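Search the forum Enter keywords Advanced

Filed under: Builds in progress > Arms and grippers

Two-arm bench cell for motor teardown – fingers closing off center

solder_moth
Shared workshop build, two arms on one bench, and the job is taking apart round motors so we can sort the copper from the aluminum. Started in January. The control box is a Motano unit and the fingers are printed from the Clerura files, scaled up a little in length.

Trouble is with the near gripper. After 113 cycles it closes with a small offset at the tips. The pads meet, but one leads the other and the part twists when it gets picked up. I re-zeroed it three times and it comes back. The other arm has the same fingers and holds fine.

hexkey_phil
Check the set screw on the pinion first. If it slips a hair each time the jaws hit the stop, you get exactly this. A drop of threadlocker and you're done.

solder_moth
Screw was tight. I pulled it, cleaned it, put threadlocker on. Same thing 20 minutes later.

Ginevra Benedetti
It's the print. Long fingers creep if you leave them squeezed shut under current. What do you have the holding current set to?

solder_moth
692 mA. That was the default in the config.

Ginevra Benedetti
Too high for printed parts at that length. I'd cut it in half and park the jaws open overnight.

hexkey_phil
Don't agree. I ran mine at more than that for almost 2,000 cycles and the fingers stayed straight. Creep would bend both of them, and on both arms. He has one arm out of two doing it. That points to backlash in that gearbox.

Ginevra Benedetti
Same current doesn't mean same load. One arm holds the motor and the other one sits closed waiting its turn. Which one is parked shut most of the time?

solder_moth
The near one. It waits closed while the far arm steadies the motor. I'll try both, current first and then the gearbox. Bench is as I left it tonight, near gripper at the bottom and the other one up by the motor:

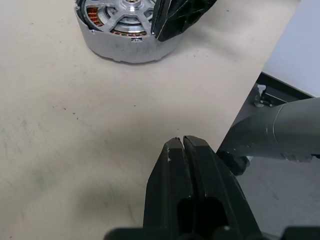 Fiore
Before you open the gearbox, swap the fingers between the two arms. Takes ten minutes. If the offset follows the fingers, it's the print. If it stays with the arm, Phil is right.

hexkey_phil
Fine by me. Mark them first so you know which is which.

solder_moth
Swapped and marked. The offset moved with the fingers, most of it anyway. There's still a little left on the near arm, so maybe it's some of each. Printing a new set with thicker walls, and I dropped the current to half.

Ginevra Benedetti
Let it run a full evening before you call it. And open the jaws when it's waiting.

solder_moth
Will do. Does anyone have the spacing for the Prema mount holes? The drawing I have is missing that page.

Contact the moderators | Posts copyright their authors | Back to top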